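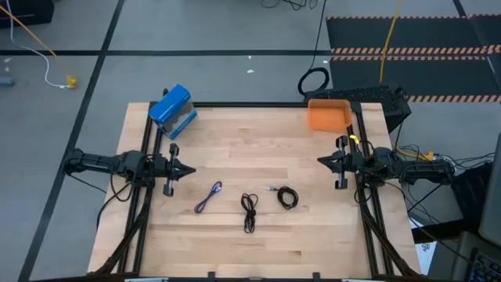 Cable Storage and Bundling: Project Report

Tuesday, January 9, 2018
By Petrică Tănase

Search this site Enter keywords Go

1. Purpose

The lab cable drawer holds loose leads that tangle when one is pulled out. This project compared ways of bundling short cables so that each can be stored and removed separately. The work was done in December on a wooden bench top.

2. Bundle types

Three cables laid side by side show the forms under study. The purple-blue cable is folded into a long, slim bundle with a loop at one end and its connector at the other. The middle cable, black, is folded and pinched at the center, leaving open loops on both sides of the pinch. The third, also black, is wound into a round coil with a short free end leading to a silver-gray connector.

3. Method

Each form was tied by hand and placed in a storage box labeled Pellum. The box was tipped out and repacked 10 times per form. A bundle was marked as failed if a loop caught on another cable or if the connector worked free of the wrap. Total handling time was limited to 200 minutes.

4. Results

The coil failed least often but took up the most floor area in the box. The long fold packed closely along the box wall. The center-pinched fold caught on its neighbors more than the other two, mostly at the open loops.

5. Remaining work

Cables longer than 1,000 mm were not tested. A second box, the Rerkby, has dividers and will be tried with the long fold first.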